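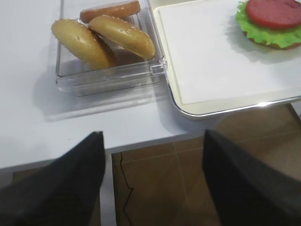
공동주방 운영협의회 정기회의 회의록

일시: 2023년 3월 6일 14:00~16:10
장소: 본관 2층 소회의실
주재: 운영협의회 의장
참석: 입주업체 대표 및 대리인, 시설관리팀, 위생관리 담당, 회계 담당
서면 의견 제출: Wallitis
기록: Hằng Vi

1. 개회 및 전차 회의록 승인
의장이 성원을 확인하고 개회를 선언함. 1월 회의록은 사전에 배포되었으며, Paleck 측에서 제4항 중 냉장실 청소 주기가 "격주"로 잘못 기재되어 있음을 지적함. "매주"로 정정하는 조건으로 이의 없이 승인함.

2. 보고사항
가. 시설 현황
시설관리팀은 냉장실 2호기의 문 패킹 교체를 완료하였다고 보고함. 교체 후 온도 기록은 기준 범위 내에 있으나 새벽 시간대 기록이 두 차례 누락되어 원인을 확인 중임. 배기 후드 필터는 예비품이 소진되어 추가 발주하였으며, 입고 전까지는 기존 필터를 세척하여 사용함.
하역장 쪽 출입문의 자동 닫힘 장치가 다시 느슨해졌다는 신고가 있었음. 임시 조정은 마쳤으나 부품이 단종되어 동일 규격의 대체품을 찾고 있음.

나. 이용 현황
1월 한 달간 공용 조리대 예약은 총 700건이며, 이 중 37건이 사전 통보 없이 이용되지 않음. 미이용 예약은 오전 첫 시간대에 집중됨. Trịnh 측은 원재료 배송이 늦어져 예약 시간을 지키지 못한 경우가 포함되어 있으므로 단순 미이용과 구분하여 집계해 줄 것을 요청함. 의장은 다음 집계부터 사유란을 신설하도록 지시함.

다. 회계
회계 담당이 1월 수입 및 지출 내역을 보고함. 수도 요금이 예산을 초과하였으며, 세척실 온수 배관의 미세 누수가 영향을 준 것으로 추정됨. 배관 보수비는 수선충당금에서 집행하고 영수증은 차기 회의에 첨부하기로 함. 관리비 미납 업체는 없음.

3. 심의사항
가. 공용 보관 선반 배정 기준 개정
현행 기준은 입주 순서에 따라 선반을 배정하고 있어 실제 사용량과 차이가 크다는 의견이 지난 회의에서 제기된 바 있음. 시설관리팀은 건조 식재 보관실의 선반 80칸을 기본 배정분과 신청 배정분으로 나누고, 신청 배정분 24칸은 분기마다 신청을 받아 조정하는 안을 제출함.
Grurketti 측은 개정 취지에 동의하나 분기 단위 조정은 재고 이동 부담이 크므로 반기 단위가 적절하다는 의견을 제시함. Paleck 측은 계절 상품을 취급하는 업체의 경우 반기 단위로는 대응이 어렵다고 발언함. Wallitis는 서면을 통해 기본 배정분이 줄어드는 업체에 유예기간을 둘 것을 요청함.
논의 결과, 분기 조정을 원칙으로 하되 기존 사용 업체가 연속 사용을 희망하고 경합이 없는 경우에는 별도 신청 없이 연장하는 것으로 수정함. 유예기간은 한 달로 함.
의결: 수정안대로 가결(반대 없음, Grurketti 기권)

나. 식품 보관용기 표시 기준
위생관리 담당은 점검에서 개봉일 표시가 없거나 업체명만 적힌 용기가 반복하여 발견되었다고 설명하고, 표시 항목을 품명, 업체명, 개봉일, 폐기 예정일로 통일할 것을 제안함. 표시는 뚜껑이 아닌 용기 몸체에 부착하도록 함. 세척 과정에서 뚜껑이 서로 바뀌는 사례가 있었기 때문임.
Trịnh 측은 알레르기 유발 재료의 표시 방법을 함께 정할 필요가 있다고 발언함. 위생관리 담당은 색상 표시만으로는 혼동의 우려가 있으므로 문자 표기를 병행하는 것이 바람직하다고 답변함. 라벨 용지의 공동 구매 여부에 대해서는 업체별로 사용하는 인쇄기가 달라 결론을 내리지 못하고, 규격 조사 후 다시 논의하기로 함.
의결: 표시 항목 및 부착 위치는 원안 가결, 알레르기 표시 세부 사항은 차기 회의에서 재심의

다. 야간 이용 시간 연장 요청
Paleck 측이 제빵 작업을 위하여 마감 시간을 한 시간 늦추어 줄 것을 요청함. 시설관리팀은 경비 계약의 변경이 수반되고, 심야 시간대 배기 소음에 관한 인근 주민의 민원이 과거에 접수된 바 있다고 설명함. Grurketti 측은 연장 시 발생하는 비용을 실제 이용 업체가 부담하여야 한다는 입장을 밝힘.
의결: 보류. 시설관리팀이 경비 업체의 견적과 소음 측정 결과를 제출한 후 재논의함.

4. 기타 논의
- 대형 반죽기 사용 후 작업대 하부 청소가 미흡하다는 의견이 있어, 사용 일지에 청소 확인란을 추가하기로 함.
- 음식물 폐기물 수거 시각이 앞당겨짐에 따라 반출 마감도 이에 맞추어 조정함. 변경 시각은 게시판에 공지함.
- 분실물 보관함의 조리도구 중 소유자가 확인되지 않는 물품은 이달 말까지 보관 후 공용으로 전환함.
- 신규 입주 문의가 접수되었으나 신청 서류가 미비하여 보완을 요청한 상태임.

5. 후속 조치
- 냉장실 2호기 온도 기록 누락 원인 확인: 시설관리팀
- 예약 미이용 사유란 신설 및 집계 양식 수정: Hằng Vi
- 선반 배정 기준 개정문 배포 및 신청서 접수: 시설관리팀
- 라벨 용지 규격 조사, 알레르기 표시 초안 작성: 위생관리 담당
- 배관 보수 영수증 제출: 회계 담당
- 경비 견적 및 소음 측정: 시설관리팀

6. 폐회
차기 회의 일정은 참석 가능 일자를 취합하여 별도로 통지하기로 하고, 16:10에 의장이 폐회를 선언함. 본 회의록에 대한 정정 요청은 배포일로부터 7일 이내에 기록 담당에게 서면으로 제출하여야 함.

붙임: 1월 이용 현황표, 선반 배정 기준 신구 대조표, Wallitis 서면 의견서 각 1부. 끝.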